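Pre-session check, hand-held grippers, tidy-up task
Round 3, filled in by Rodrigo Cordeiro, read over by Mafalda Seixas

Tick, cross or n/a. Comment if crossed. Don't tick from memory — look at the thing.

1. Floor and cables
Walkway clear between cloth and ledge — X. Heater lead loops across the tiles. Push it to the wall before start.
Heater off and unplugged while we work — X. Needs doing every time, add to the door list.
Spill or water near the jug — none.
Cloth flat, no trip edge — OK. Wrinkles a bit, smooth it by hand.

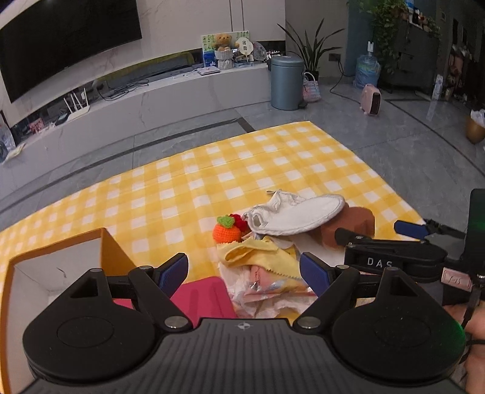
Dustgate — student robotics club, household tasks team

2. Grippers, both units
Pivot pins seated, no play side to side — OK
Pads glued all the way round — OK on first unit. Second unit one corner lifting, reglued, leave overnight.
Fingers open and close without catching — OK
Label on housing readable — OK
Cable runs away from the hand — X. Black cable hanging in front of the hand on the right hand unit. Clip it to the sleeve, we've said this before.
Fingers kept out of the linkage when closing — remind everyone, esp. new people. Mafalda got pinched in March, not bad, but still.

3. Objects
Soft items only for this round — OK, crochet orange thing, yellow cloth, white slipper-type thing, plastic packaging.
Nothing sharp, no glass — OK
Loose plastic back in a bag after each run — X. Gets everywhere. Also slippery on tile.
Crochet checked for loose loops — OK, one snipped. The leaves catch on the pads if you come in from above so come in from the side.
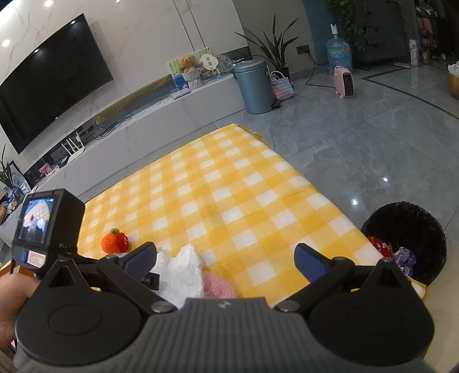 And wrappers go in the bin, all the way down, not perched at the top. Counts as a miss on the Valente sheet if it sticks out over the rim, so don't argue with the scorer about it.

4. Power and batteries
Charge over 85 percent at start — OK, both
Spare packs in the pouch, terminals taped — one not taped. Fixed.
Nothing charging unattended — OK
Housing warm after 10 min? — slightly. Write down if it gets worse.

5. People
Two people minimum, one watching — OK
Shoes on, hair tied, sleeves up — sleeves X (me)
Break after 8 runs — we did almost twice that without one. Wrists sore. Whoever is watching calls the break, not the person holding the gripper.
Everyone knows where the breaker switch is — Rodrigo yes, Mafalda yes, others to be shown

6. End of session
Both units in the Viditz case, pads not touching
Files copied and named before anyone leaves — the Wodurach drive is full so use the other one untill it's cleared
Cloth shaken out and folded
Bin emptied
Heater lead back how we found it

To fix before next round: cable clips, lifting pad (check glue held), tape for battery terminals. Mafalda has clips. Rodrigo to bring tape and a second bin bag.

Open item — do we need gloves for the watcher? M says no, I say maybe for teh one resetting objects. Ask at the meeting.

Passed with comments. R.C.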